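Filed under: Toy Room & Nursery Checks

I walk through the toy room at Ornania every August before the fall kids show up, and here's my list with notes. Steal whatever helps!

1. Door and gate latches. OK. The gate sticks a little (I gave it a squirt of oil and it swings fine now).

2. Outlet covers. One missing behind the bookcase. Replaced, and I put 20 spares in the desk drawer.

3. Shelves anchored to the wall. Mostly good! The tall one by the window wobbles, so Calum Imrie is bringing longer screws. Keep kids off that side till he's done.

4. Soft toys. Check seams and button eyes. I tossed a bear and felt terrible about it.

5. Small parts. Anything that fits through the choke tube goes up high. Building blocks like the red-orange one passed, but little boxes get opened and checked every single time, and I look hard at bin floors for scuffs that have turned into cracks.
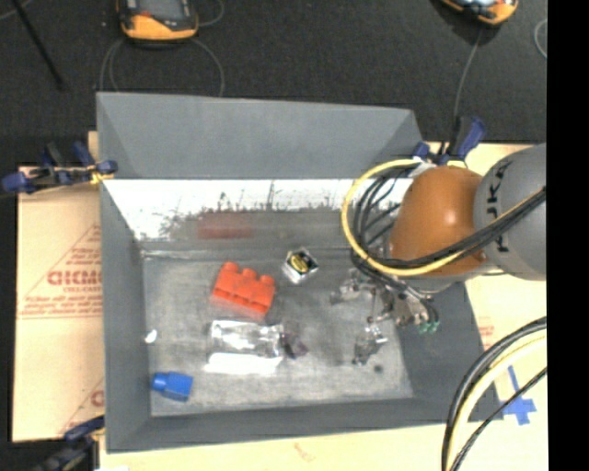

6. Rugs and mats. Corners curling near the sink. Needs new grip tape, and Daiane Macedo has the roll.

7. First aid kit. Low on small bandages, otherwise full. Recheck after the open house.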